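How to budget for a small robot arm without fooling yourself

By Naveed Farooqui
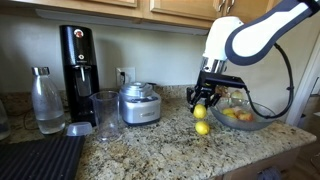

The price on the quote is the least useful number you will be given. I have now planned four arm purchases for small teams, and in every one the arm itself came to less than we spent on everything bolted to it, plugged into it or needed to keep it upright. Suppliers know this. They will happily talk about reach and payload for an hour and leave the mounting plate for the follow-up email.

What follows is the order I work in. It is slow and a bit dull, and it has talked two teams out of buying anything, which I count as a decent result.

Step 1. Write down the job in one sentence

Use plain nouns. "Move fruit from a worktop into a bowl" is a job. "Support flexible household handling" is a sales phrase and you can't budget for it. If you can't get it into one sentence you have two jobs, and you should price them separately.

Then add what the arm has to cope with. Does the item roll? Is the bowl glass? Does anyone else use the worktop? Each answer has a cost. Shiny and see-through things are hard on cheap depth cameras, and round things are hard on flat fingers. Two straight fingers will pick up a lemon. Whether they will pick up the next one, lying at a different angle and half behind a bottle, is what you are paying to find out.

Step 2. Split the quote into lines

Ask for every item on its own line. If the supplier sends a single bundle price, send it back. My sheet has these rows:

Arm and controller
Gripper, plus a spare set of fingers
Mount or stand
Camera and bracket
Cables, including longer ones than you think you need
Delivery and import charges
Software licence, first year
Software licence, every year after that
Training
Spares and repair

The last four are where the trouble lives. On the Metel quote we had last November, the licence was free for the first year and the renewal price was "available on request". I requested it three times. When a firm won't tell you what year two costs, assume it costs plenty.

Step 3. Price the room

Go and stand where the arm will go. Take a tape measure and find the sockets. One of our sites had a perfectly good counter with one outlet, already taken, and the electrician's bill for adding more was £300. A proper floor stand was another £600. Neither was in the original budget, which I had written myself, at a desk.

Look up as well. Wall cupboards take away a lot of the space an elbow wants to move through, and the reach figure in the brochure is measured in open air. Cut the working area out of cardboard and move it about before you pay for anything.

Step 4. Treat the demo as an advert

Demos are rehearsed. I don't blame anyone for that, but don't put a demo in your budget as evidence. Bring your own objects in a carrier bag, put them down yourself, and ask for an unbroken run with no one touching the arm. The Mahuika rep agreed to this straight away, dropped a few things and told us why. The Pimine rep wanted to know the objects in advance. I know which one I'd ring back.

Write down how often a person had to step in. That person's wages belong in the running costs.

Step 5. Cost the hours

Allow 8 weeks between the box arriving and anything you would show your manager. You may be quicker, but I haven't been. Someone has to set the arm up, reset the objects, move the mug that wasn't there yesterday and answer the supplier's questions about firmware. If that someone already has a full-time job, put down what it costs to cover them.

Step 6. Hold money back

I keep £2000 unspent on a single-arm project and refuse to say what it is for. It goes on a replacement gripper, usually, or a second camera.

Step 7. Try renting first

Rurside rents by the month, and other firms will do it if you push. The monthly rate looks dreadful set against the purchase price. Set it against the full sheet from Step 2, with wages in, and it looks a good deal better. Check who pays for damage and read that clause twice. Ours made us liable for "wear", with no definition given, so we asked for one in writing before we signed.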